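MUS 176: Making and Releasing Electronic Music
Week 2 handout – The loop and what to do with it
Instructor: Maëlle Tremblay

Last week we listened, this week we build! By the end of the session everyone should have a loop they like and at least the start of a plan for getting out of it.

Why loops get stuck
You make four bars, they sound great, and an hour later you still have four bars (we've all been there, me included). The usual trouble is that every part is playing at once. Try muting everything except the bass and bring the other sounds back one by one. Write down the order that felt best – you've just sketched your intro.

Listening: Ulden, "MacPherson"
We'll play this twice. The first time, just enjoy it, it's a wonderful piece of slow house. The second time, mark down:
- the bar where the kick comes in
- any sound that appears once and never returns
- how the hi-hats change after the breakdown

Listen for the pad in bar 52. It slides up a half step under a bass note that stays put, and the whole room seems to tilt. I must have heard it a hundred times and I still grin.

Sampling from the house
Record a short everyday sound on your phone: a drawer, a switch, a spring, a spoon on a pan. Trim it tight, pitch it down an octave and put it under your snare. Keep the level low. Small sounds get surprisingly big once you add compression, so leave yourself some headroom!

Guest visit
Carter Caron, who runs the small label Edix, joins us for the second half. He gets far more demos than he can answer (562 last year) and will play the first thirty seconds of a few, with permission. Bring questions about contracts, mastering and artwork.

For next time
Bounce your loop and a two-minute arrangement as WAV files and upload both to the Ireo folder. Put your name and the tempo in the file name. Rough mixes are fine – I want to hear ideas. 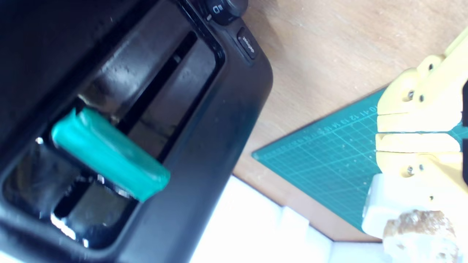

Black two-slot toaster with a teal-green block in the slot.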